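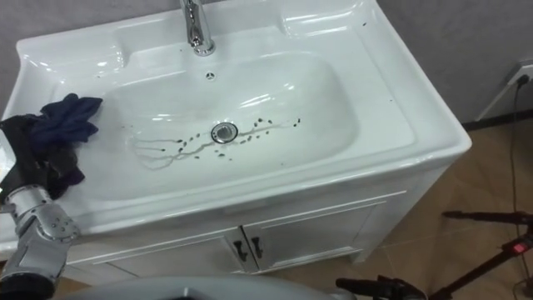

Sokari Domestic Water Softener

Twin-cylinder, non-electric model for houses, flats and small managed buildings

Supplied by Keogh Water Products

Product overview

The Sokari is a compact ion exchange softener intended for connection to the rising main of a single dwelling. It reduces the calcium and magnesium content of the incoming supply and so limits the formation of limescale in pipework, cylinders, heating coils, shower heads and domestic appliances. The unit is driven by the pressure of the water passing through it. No electrical connection is needed, and there is no timer or display to be set by the occupier.

Two resin cylinders work in turn. While one is in service the other is rinsed with brine and returned to readiness, so that softened water remains available at all hours. A mechanical meter in the valve head records the volume drawn and starts regeneration when the set quantity has passed. The volume is fixed by a metering disc, which the installer selects after testing the hardness of the supply.

The softener may be fitted in a kitchen base unit, a utility room, a heated garage or any other position that is protected from frost and allows the lid to be raised for filling with salt. It should stand on a flat, level base able to carry its full working weight.

Where the unit is used

The Sokari has been supplied to private householders, housing associations and operators of small guest houses. It is suitable for properties with one kitchen and up to two bathrooms. Larger properties, and any building in which several showers are likely to be in use together, should be referred to our technical office before an order is placed. Flow demand is a better guide to the correct model than the number of residents, and the office will ask for details of the boiler or cylinder as well as the number of outlets. 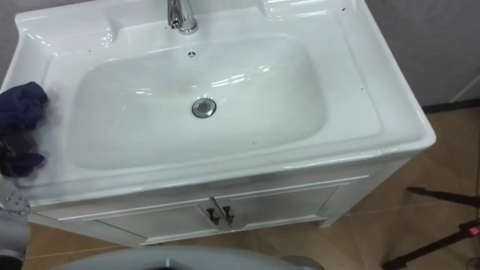

White ceramic washbasin with chrome tap, set on a vanity cabinet.

Drinking water

Each property must keep at least one outlet supplied with unsoftened water for drinking and for the preparation of food. This is normally the cold tap at the kitchen sink, which is branched from the rising main ahead of the softener. Softening by ion exchange adds a small quantity of sodium to the water. Persons on a low-sodium diet, and those preparing infant feeds, should use the unsoftened outlet in all cases. A label marked "Drinking water" is packed with every unit and should be fixed beside that tap.

Garden taps are also best left on the unsoftened supply. Watering lawns and borders uses a considerable quantity of softened water and consumes salt to no advantage.

Technical data

Resin volume, total: 8 litres
Cabinet height: 600 mm
Cabinet width: 196 mm
Number of cylinders: 2
Regeneration: metered, by volume
Electrical supply: none required
Salt type: block or tablet, according to the lid fitted
Cabinet finish: white
Bypass: Bimeck three-valve set, included

The dimensions given are those of the cabinet alone. Allow additional space at the rear for the flexible hoses, which must not be bent sharply or pressed against a wall. A dimensioned drawing showing the depth of the unit and the position of each connection is available on request.

Contents of the carton

Softener with valve head fitted
Bimeck bypass set
Pair of flexible connecting hoses
Drain hose and clip
Overflow elbow
Hardness test strips
Set of metering discs
Drinking water label
Installation guide and owner's handbook

Salt is not included and should be ordered separately.

Installation

Installation should be carried out by a qualified plumber who is familiar with the water regulations in force at the property. The incoming pressure must be measured before work begins. Where the pressure is above the limit stated in the installation guide, a pressure reducing valve must be fitted upstream of the softener. A check valve is required on the inlet side to prevent any return of softened or brine-bearing water to the main.
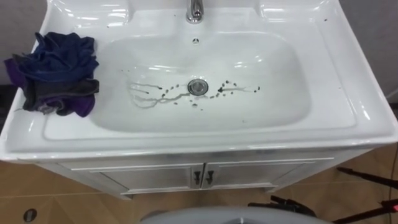

The drain hose carries rinse water from regeneration and must discharge through an air gap into a standpipe, gully or trapped waste. It should never be pushed into a waste pipe and sealed. The overflow is a separate connection and runs by gravity to an outside wall or to a position where any discharge would be seen promptly. The two lines must not be joined.

Existing limescale in old pipework may loosen during the first weeks of use. Tap filters and shower heads should be checked and rinsed during that time. In properties with a combination boiler, the boiler manufacturer's requirements should be consulted, and the heating circuit should be filled from the unsoftened supply where the manufacturer so directs.

On completion the installer should flush the unit to drain until the water runs clear, test the hardness at a softened cold outlet and enter the result in the owner's handbook. The handbook should be left with the householder or with the managing agent.

Salt and routine care

Keogh recommends Clanidix tablet salt or an equivalent product of food-grade purity. Rock salt and table salt are unsuitable and may block the brine valve. The level should be inspected monthly and the cabinet refilled before the salt falls below the line moulded on the inner wall. A little water standing at the bottom of the cabinet is normal.

Both cylinders regenerate using the same brine well, so a shortage of salt will affect the whole output of the unit. If hardness returns, refill the cabinet, allow time for brine to form and retest after each cylinder has been through a full regeneration. 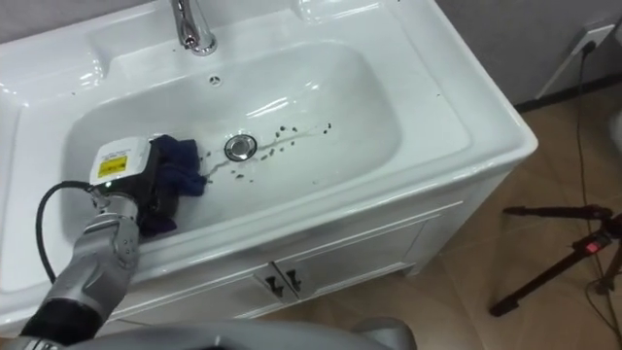 When a property is to stand empty for a long period, close the inlet valve on the bypass set and open the bypass valve. On return, restore the valves to their service position and run a softened cold tap for several minutes before use. Units in unheated buildings must be drained before winter. Draining should be left to a service engineer, as water held in the valve head can cause damage if it freezes.

The cabinet may be wiped with a damp cloth and a mild household detergent. Solvents, bleach and abrasive powders will mark the surface of the lid.

Guarantee and service

The softener is guaranteed against faulty materials and manufacture for two years from the date of installation. The guarantee covers the valve head, cylinders, cabinet and bypass set. It does not cover blockage caused by unsuitable salt, frost damage, or faults arising from excess pressure. The registration card must be returned with the installer's name and the hardness readings taken before and after fitting.

A service visit includes inspection of the seals, cleaning of the brine valve, a check of the metering disc and a fresh hardness test. Visits may be booked by householders directly or arranged for several addresses at once under a managed property agreement.

Ordering and enquiries

Orders are accepted from trade account holders and from members of the public. Please state whether block or tablet salt is to be used so that the correct lid can be supplied. Replacement lids, hoses and metering discs are held in stock.

Technical enquiries: Jonas Zwahlen, Technical Office
Trade accounts and managed properties: Dorota Gajewski, Customer Services

Product information last revised August 16, 2019. Specifications may be altered without notice.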